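The case for the unedited table

September 2024

Most of the arguments I have about demonstration data are really arguments about furniture. Someone proposes to collect cloth handling on a clear bench under controlled lighting, with a plain backdrop and a single garment. Someone else, usually me, says the bench should look like a table people use. The first position is cheaper to defend because its numbers look better early. I think it is wrong for any policy intended to leave the room it was trained in, and I want to set out why.

Some background on where I am arguing from. At Fagerlund we collect with hand-held grippers: a person holds the tool, does the task, and the wrist camera records what the policy will later see. No arm is involved until evaluation. Cloth is the bulk of the work this year. Our July batch held 203 accepted episodes of a single task family, flattening and folding light-coloured fabric on a dark table, and I reviewed 160 of them myself before handing the remainder to a colleague. What follows comes mostly from that review.
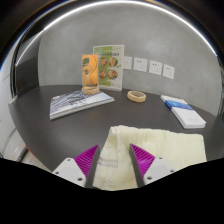
The usual complaint about clutter is that it gives the model something irrelevant to latch onto. The complaint is correct as far as it goes. A fixed object at the back of a table is a landmark, and behaviour cloning will use a landmark if it predicts the action. Put a menu stand in the same spot for every episode and the policy may learn that the fold begins when the stand occupies a certain part of the view. Take the stand away and performance falls over.

Removing the objects doesn't cure this. It moves the problem to whatever is left. On a clear bench the landmarks are the bench edge, the light fitting and the seam between wall and ceiling, and those are harder to vary than a booklet. We had one early Brerkero policy, trained on an immaculate surface, that keyed its approach height to the position of a strip light. It took us 13 evaluation runs to work out what it was doing. Had the training set contained a few shifted books and a table rotated against the wall, the light would have been a worse predictor and the cloth a better one.

So the rule I argue for has two parts. Leave ordinary objects on the table, and move them between episodes. The second part is the one that gets dropped. Operators will leave a coaster where it is for an entire afternoon, quite reasonably, given that it isn't in their way and their instructions mention only the garment. If the protocol wants variation, the protocol has to ask for it in writing, at a stated interval, with a check at review.

A second argument concerns the cloth itself. Our protocol at one stage called for a standard start state: garment dropped from a fixed height, then squared to the table edge. Squaring was meant to reduce variance. What it did was remove the states the policy most needed. A fabric policy spends much of its working life recovering from its own partial failures, and those failures produce bunched ridges, doubled edges and loops of material standing off the surface. None of those appear in a set that starts square and ends folded by a competent person in one pass.

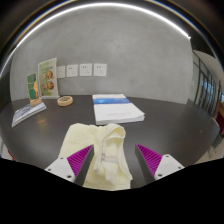
I would go further and say that an untidy starting state is worth more than another clean demonstration of the same fold. The clean fold saturates quickly. In the Jornivix comparison, which we ran on a small budget and which I don't claim settles anything, adding more tidy episodes beyond a modest number changed very little, while replacing a share of them with bunched starts improved recovery on garments the policy had not seen. The result held on 3 fabrics. I would like to see it tried on heavy ones before anybody writes it into a standard.

Vidar Grønli, who designed most of our review tooling, disagrees with me on this and has done so at length. His objection is that messy starts invite inconsistent strategies. One operator pinches a raised seam and drags; another goes for a corner; a third pats the heap flat with closed fingers. The learner sees three answers to one question and averages them into a fourth that nobody would choose. He is right about the mechanism. Multimodal demonstrations are a real cost, and although the model classes now in common use handle them better than the old regressors did, they don't handle them for free.

My answer is to constrain the strategy and leave the state alone. Tell operators which grasp to prefer when an edge is visible, and what to do when one isn't. Keep that guidance to a page. Then let the cloth land however it lands. Grønli's preferred answer is to constrain the state and leave the operators to their habits, and I think that puts the control in the wrong place. At deployment we can choose the strategy. We can't choose the heap.

The wide-angle view matters here too. A wrist-mounted fisheye takes in a great deal of room: ceiling, floor, furniture, the wall beyond the table. Proposals to crop it down to the work surface come up every few months, generally on grounds of storage or training time. I've opposed them each time. The periphery gives the policy cues about its own motion when the fingers cover the fabric, and on plain pale cloth there is little texture close in to track. A crop that makes the picture neater to a human reviewer can leave the learner with less to localize against. If storage is the trouble, lower the resolution first and measure what it costs.
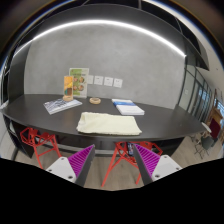

Folded towel on the table, seen over the open gripper fingers.

Where I will concede ground is on review. Varied scenes are slower to check. On a clear bench a reviewer can skim at high speed and catch a failed fold by silhouette. With books, signs and papers behind the fabric, skimming misses things, and white paper behind pale cloth is particularly bad. My own rejection rate was less consistent on those episodes, and a second pass over a sample reversed several of my decisions. Anyone adopting this approach should budget the labour for it and shouldn't assume the tooling they built for clean footage will carry over.

There is also a fair question about how far one room can take you. Moving a booklet around a charcoal table gives you variation in booklets. The wall is still grey and the light is still overhead. Our Dratden collection will repeat the same task family at a second site, with different table heights and a window on the operator's left, and I expect it to expose dependencies that no amount of rearranging would have shown us. Until it has been run, I would treat our success figures as describing one room, and I'd ask that other groups label theirs the same way.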